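Is "food grade" board oil really any different from plain mineral oil?

Asked 8th August in Kitchen & Home Care

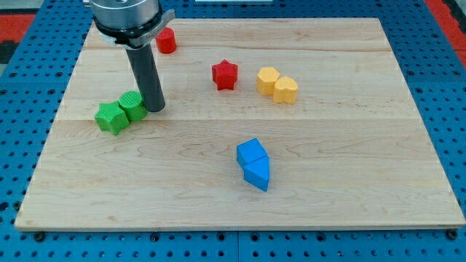 I've been oiling my cutting boards with drugstore mineral oil for years and never gave it much thought. Then I bought a bottle of Ollalora board oil because the store was out of the cheap stuff, and the label made a lot of claims. Deep penetration, seals the grain, stops cracking between the boards. It cost $14 for a bottle smaller than my usual one. My board is maple, pale, with a few darker streaks running through it, and the planks are joined in long strips, so the bit about cracking got my attention. I put on two coats a day apart and I can't tell any difference from before. Same color, same feel. Am I paying for a label? And is there anything to the idea that plain mineral oil "never dries" and so isn't protecting the wood at all? I've read that three times this week, always on a page selling something.

Edit: no, I don't put it in the dishwasher.

3 answers, sorted by votes

Answer 1 (accepted)

Read the ingredients. If it says mineral oil and maybe a fragrance, you bought mineral oil. Plenty of board oils are exactly that. If yours lists beeswax or carnauba too, then you got something a little different, because wax sits near the surface and helps water bead up for a while. You can make that yourself by melting some beeswax into the oil you already own.

The "never dries" part is true and mostly beside the point. Mineral oil doesn't cure. It soaks in, and then it slowly washes out, so you put more on. Tung and raw linseed do cure, which makes them last longer, but they take ages. I did one board with pure tung in May and gave it 30 days before I put food on it. Check that the can says pure, as a lot of "tung oil finish" is varnish and thinner.

As for cracking between the planks, I'd want to see some proof. Glue joints open up when a board gets soaked or when one side dries faster than the other. Oil slows that down some. Wiping the board and standing it on edge does more, and so does oiling both faces and the ends. People skip the ends, and that's where the water gets in fastest.

Comment from asker: Label says "white mineral oil, vitamin E." So there's my answer. What does the vitamin E do?

Reply: Not much that I've ever noticed. Plain mineral oil doesn't go rancid, so it isn't needed for that.

Answer 2

I used Ondik board cream for a while and liked the smell, but it left a film that picked up crumbs. Went back to the plain oil. Warm the bottle in a bowl of hot water first, it spreads easier. Leave it overnight and wipe off the extra in the morning. Mine gets a coat when water stops beading, no schedule. I don't buy the once a month rule, some boards get used every day and some just hold up the bread.

Answer 3

Don't use olive oil!!! My aunt did and the board stank. Also Preltix makes a plastic board and you never have to oil it, problem solved.

Comment: That isn't what was asked, and plastic gets knife grooves too.

Comment: Agree on the olive oil though.

Comment from asker: Finishing the bottle, then back to the drugstore. Sanded a rough corner with 220 first and that made more difference than either oil.

Related questions
Can a warped cutting board be flattened?
Getting onion smell out of wood
Is walnut oil safe on a salad bowl if guests have nut allergies?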